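Cómo comparar dos controladores de brazo en simulación antes de pasar al robot real

Por Seon-mi Won. Publicado el 11 de octubre de 2022
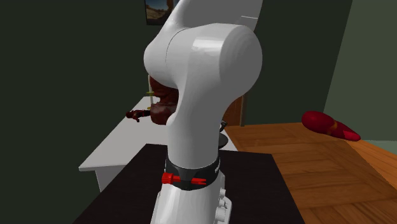

Vista de la cámara trasera en el simulador. El codo del brazo tapa una parte de la mesa blanca.

En este tutorial explico el procedimiento que usamos para comparar dos controladores, el de posición articular y el de impedancia cartesiana, con el mismo brazo y la misma tarea. Supongo que usted ya tiene instalado el simulador y que puede mover el brazo con el teclado. Los nombres de los archivos son los de nuestro proyecto Titora, pero el método sirve para otros entornos.

1. Fijar la escena

Antes de tocar el controlador, guarde la escena completa con su semilla. Si los objetos cambian de lugar entre una prueba y otra, la comparación no vale. Nosotros usamos la semilla 468 para todas las pruebas de la primera tabla.

Compruebe también dónde quedan los objetos al cargar. En la vista de arriba hay un objeto rojo alargado en el suelo de madera, fuera de las mesas. Un objeto en esa posición no debe entrar en la lista de objetivos, así que lo marcamos en el archivo titora_escena.yaml con el campo «ignorar».

2. Elegir la cámara

Este paso parece pequeño, pero a mí me costó dos días. La cámara trasera da una buena idea de la postura del brazo y muy mala de la mesa: el codo blanco ocupa el centro y los objetos quedan medio escondidos. Para revisar la postura es suficiente. Para medir el error de agarre, no.

Mi recomendación es grabar con dos cámaras a la vez:
– la trasera, para ver si el codo hace movimientos raros;
– una lateral, a la altura de la mesa, para ver la pinza y el objeto.

Si su ordenador no puede con las dos, grabe primero la lateral.

3. Preparar los dos controladores

Copie el archivo de configuración y cambie solamente el tipo de controlador. La frecuencia, los límites de velocidad y la postura inicial tienen que ser iguales. Horacio Salinas me hizo notar que yo tenía límites distintos en los dos archivos, y tuve que repetir todo lo hecho en enero.

Para la impedancia empiece con una rigidez de 549 en los tres ejes de traslación. Si el brazo vibra al llegar al objetivo, suba primero el amortiguamiento y deje la rigidez como está.

4. Ejecutar las pruebas

Haga 25 repeticiones con cada controlador. Entre una y otra, reinicie la escena entera y no solo el brazo. Guarde en cada repetición el tiempo total, el error final de la pinza y si hubo contacto con la mesa.

5. Leer los resultados

Mire primero los contactos y después el tiempo. En nuestro caso el controlador de posición fue más rápido, pero tocó la mesa en nueve repeticiones. El de impedancia no la tocó, aunque tardaba más en los últimos centímetros.

Cuando un dato salga muy lejos de los otros, abra el vídeo antes de borrarlo. Una vez encontramos así un error en el modelo de colisión del codo – los números solos no lo mostraban.

Los scripts para generar las tablas los escribió Ro-un Lim y están en la carpeta «comparar». Si la versión de su simulador es anterior a la nuestra, cambie la ruta de los modelos en la primera línea.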